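거실이 체육관이 된 사람들

퐁농(Phong Nông) 씨의 하루는 저녁 8시가 넘어야 운동으로 넘어간다. 아이 둘을 씻기고 설거지를 마친 뒤 거실 탁자를 벽으로 밀고 매트를 편다. 하는 동작은 스쿼트, 엎드려 팔굽혀펴기, 누워서 다리 들기 정도다. 13분짜리 영상을 틀어 놓고 따라 하다가 더 할 만하면 한 번 더 돌린다.

그는 원래 헬스장 회원이었다. 집에서 버스로 세 정거장 떨어진 곳이었고, 1년 치를 한꺼번에 결제했다. 첫 달에는 열심히 다녔다. 둘째가 태어난 뒤로는 한 달에 한두 번 가기도 어려웠다. 지난해 11월에 회원권이 끝났고 다시 등록하지 않았다.

"돈이 아까웠던 것보다 가는 길이 싫었어요. 옷 챙기고, 버스 기다리고, 씻고 나오면 두 시간이 그냥 없어지니까요."

집에서 운동하는 사람은 예전에도 있었다. 아침마다 텔레비전 체조를 따라 하던 세대가 있었고, 비디오테이프를 사서 에어로빅을 배우던 시절도 있었다. 달라진 것은 기록이다. 요즘은 손목에 찬 기기와 휴대전화 앱이 횟수와 시간을 남긴다. 퐁농 씨가 쓰는 플루토스포트(Flutosport) 앱도 그런 종류로, 일주일치 운동량을 막대그래프로 보여 준다. 그는 그래프를 자주 보지는 않는다고 했다. 빈칸이 이틀 이어지면 알림이 오는데, 그 알림이 귀찮아서라도 매트를 편다고 한다.

동네에서 운동 모임을 꾸리는 곳도 생겼다. '마이(Mai)'라는 이름의 모임은 화상 통화로 같은 시간에 모여 30분씩 몸을 움직인다. 회원은 63명이고 가장 나이 많은 사람은 일흔이 넘었다. 화면을 켜는 사람도 있고 끄는 사람도 있다. 출석은 부르지 않는다. 다만 운동이 끝나면 그날 무엇을 했는지 한 줄씩 적는다. 무릎이 아파 앉아서 팔만 돌렸다는 줄도 있고, 졸려서 누워 있었다는 줄도 있다.

장비에 대한 생각은 사람마다 다르다. 처음부터 실내 자전거를 들이는 사람이 있고, 몇 년째 수건 한 장으로 버티는 사람도 있다. 집기 대여를 하는 텐다드(Tendard)에서는 운동 기구를 석 달 단위로 빌려 준다. 가장 많이 나가는 것은 접이식 자전거와 가벼운 아령이다. 반대로 가장 빨리 돌아오는 것은 러닝머신이라고 한다. 소리와 자리 때문이다. 아파트에서 저녁 9시 이후에 뛰기는 어렵고, 접어 놓아도 문 한 짝만큼의 자리를 차지한다.

층간 소음은 집 운동의 가장 큰 숙제다. 점프가 들어간 동작은 두꺼운 매트를 깔아도 아래층에 전해진다. 마이 회원들은 뛰는 동작을 모두 뺀 순서를 따로 만들어 돌려 본다. 버피 대신 한 발씩 뒤로 뻗었다 돌아오고, 줄넘기 대신 제자리에서 뒤꿈치만 들었다 내린다. 숨이 덜 찰 것 같지만 속도를 늦추면 허벅지가 먼저 떨린다.

가구도 기구가 된다. 소파 앞턱에 손을 짚으면 바닥에서보다 팔굽혀펴기가 쉬워지고, 등받이 뒤에 서서 손을 얹으면 균형 잡기 연습이 된다. 쿠션은 허리 밑이나 무릎 사이에 끼운다. 값비싼 폼블록을 사기 전에 집에 있는 것부터 써 보라는 이야기는 강사들도 자주 한다.

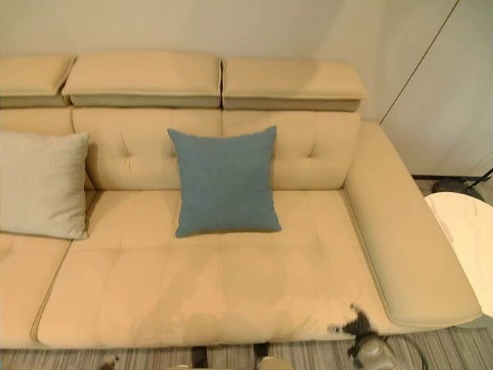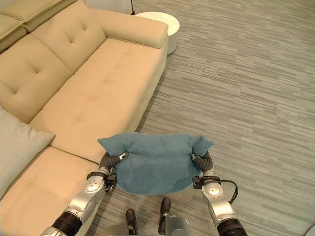
운동 강도를 어디까지 올릴지도 집에서는 스스로 정해야 한다. 옆에서 자세를 봐 줄 사람이 없기 때문에 무게를 늘리는 일은 천천히 하는 편이 낫다. 퐁농 씨는 한동안 욕심을 내서 하루에 스쿼트를 300개씩 했다. 나흘째 되는 날 계단을 내려가기가 힘들었고, 그 주는 통째로 쉬었다. 지금은 개수를 정하지 않고 영상이 끝나면 멈춘다.

같은 모임의 회원들이 쓰는 '아도(Ado)'라는 순서표는 그런 점에서 단순하다. 하루는 다리, 하루는 등과 팔, 하루는 쉰다. 3일이 한 묶음이어서 요일과 상관없이 돌아간다. 출장을 다녀오거나 감기에 걸려 며칠을 빠져도 멈춘 자리에서 다시 시작하면 된다. 표는 종이 한 장이고, 대부분 냉장고에 붙여 둔다.

가족이 함께하는 경우도 있지만 오래가는 집은 많지 않다고 한다. 퐁농 씨네도 처음에는 네 식구가 나란히 섰다. 큰아이는 사흘 만에 흥미를 잃었고, 작은아이는 아직도 가끔 매트 위로 올라와 눕는다. 아내는 아침에 따로 걷는다. 동네 하천을 따라 다리 두 개를 지나 돌아오는 길인데, 비가 오면 상가 지하 주차장 쪽으로 돌아간다.

마이 모임은 4월 11일 일요일에 처음으로 얼굴을 보고 만났다. 하천 옆 공터에 모여 늘 하던 30분 순서를 그대로 했다. 화면으로만 보던 사람들이라 서로 키를 잘못 짐작한 경우가 많았다. 끝나고는 근처 국숫집에서 점심을 먹었다. 다음 모임 날짜는 정하지 않았고, 이튿날 저녁에는 다시 각자 거실에서 접속했다.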